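Visitors' Evening at the Stordale Workshop

From the members' newsletter, 8/22/25

When the automation group first proposed an open evening, in May, we had a small list of people who wanted to come, and I wrote in the minutes that we should maybe borrow six chairs. In the end 33 visitors signed the book, and many of them had to stand. I want to thank everybody who came up from Seltthorpe by the late bus, and also the Bradside school for lending us the second projector. It did not work with our cable, but we were glad to have it.

For members who could not be present, I try to tell the evening in order.

Padmavathi Pisharody opened with a short talk on how a small robot arm learns to pick up a thing and put it in another place. She has given this talk before, but she made it new for us with a drawing on the whiteboard of the arm and its joints. Each joint has its own servo motor, and each motor must know its angle all the time. She said that people often ask her why the arm is slow. Her answer is that it can go much faster, but then a small mistake becomes a big mistake before anybody can reach the switch. I found this a very clear explanation.

After the talk we went to the tables. There were 4 stations in the room. At the first one, visitors could move an arm by hand with a second arm as the controller, what the group calls "leader and follower." This was the most popular, and the line for it went to the coat rack. At the next there was a laptop with the recordings of earlier sessions, so that one could see how many tries are behind one good movement. The group has now 844 recordings of the same kind of task, and I am told this is still a modest number. A third station was for questions about parts, prices and soldering, and it was busy all the time.

The last station was the demonstration itself, which we call the box and dish task. It is very simple to explain. There is a cloth, a blue dish and a small yellow box, and the box and the dish must come together. For a person it is a matter of one second. For the arm it is approach, close, lift, travel, lower, open, and each of these can go wrong in its own way. Padmavathi named the steps aloud for the visitors, and after some rounds the children were saying them with her. 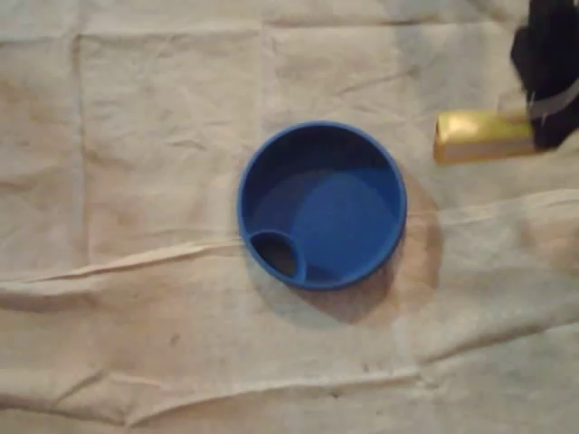
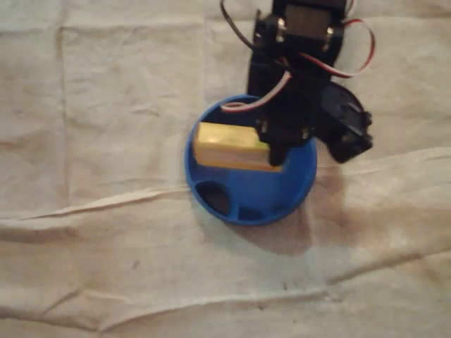
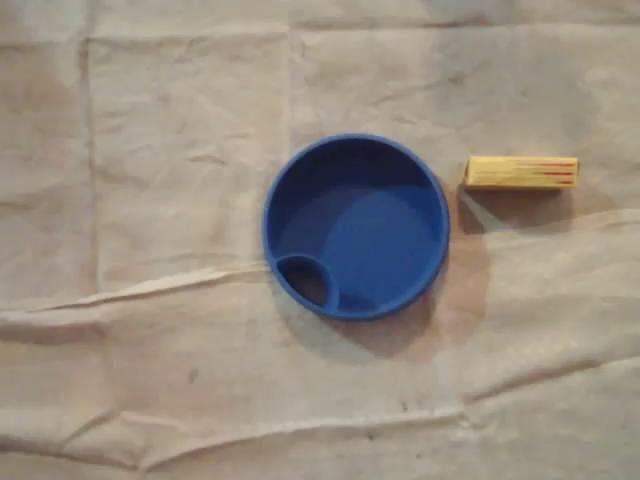
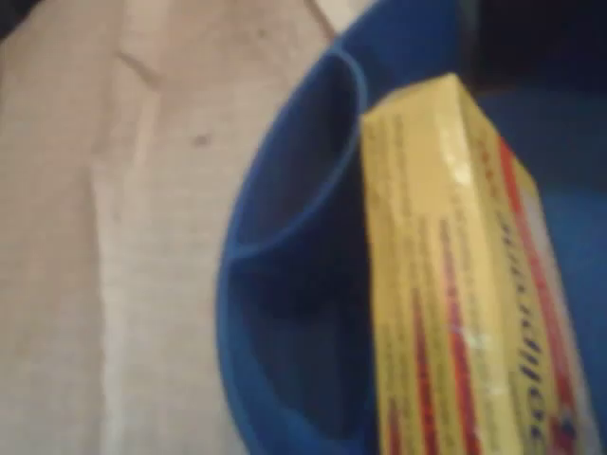
The box and dish task, on the cloth at the last station.

Gordon Lachance wrote to us the next morning that he liked this station best, but that he would have wished to see more of the failures explained. His opinion is that a visitor learns more from one dropped box than from ten good placements, and he asks if next time we can stop after each failure and let the public guess the cause before the group tells it. He also asks whether the arm would manage with a dish of another color, or with two dishes at once. I gave his letter to Padmavathi. She replied that a different dish is a good test and that it is already on the plan for autumn, but two dishes at once will need new recordings and a lot of patience.

I would like to add something to the point about the cloth, as several visitors asked me and I did not know the answer on the evening. The question was if the folds in a cloth can disturb the arm. I have now learned that they can do it in two ways. A fold can lift one end of the box a little, so that the fingers close at a wrong height. It can also make a shadow or a line which the software has not met before. The group prefers to practice also on surfaces which are not perfect, for a kitchen table or a workbench at home will not be perfect either. So please, do not offer to iron it. We had already three offers.

Another question was what one can do with such an arm at home. The group's advice is to start with a very small task and keep it for a long time. Naidu is the name we gave to our beginners' course, and it follows this advice: in the first weeks the participants do only one movement with one object. Some find it boring, I must admit this, but those who stay with it have usually the better results at the end.

Some practical matters now. The next Naidu course has 26 places, and on the evening itself a good part of them was taken. If you want to join, write your name on the sheet by the door or send a note to the workshop address. Members pay the same as last year. You do not need to bring your own arm, but a laptop is useful, and closed shoes are obligatory in the workshop as always.

One pair of reading glasses with a brown case was left at the parts station, and one child's raincoat, green. Both are in the cupboard under the sink. There is also a cake tin without an owner, and whoever made the walnut cake should please come forward, as two members have asked for the recipe.

We would like to repeat the evening in winter. It would help us to start half an hour earlier, so that the Seltthorpe visitors have not to run for the bus in the middle of the last demonstration. We also need a longer table, more chairs than six, and somebody with a strong voice for the door. If you can help with any of this, please tell me before the end of the month.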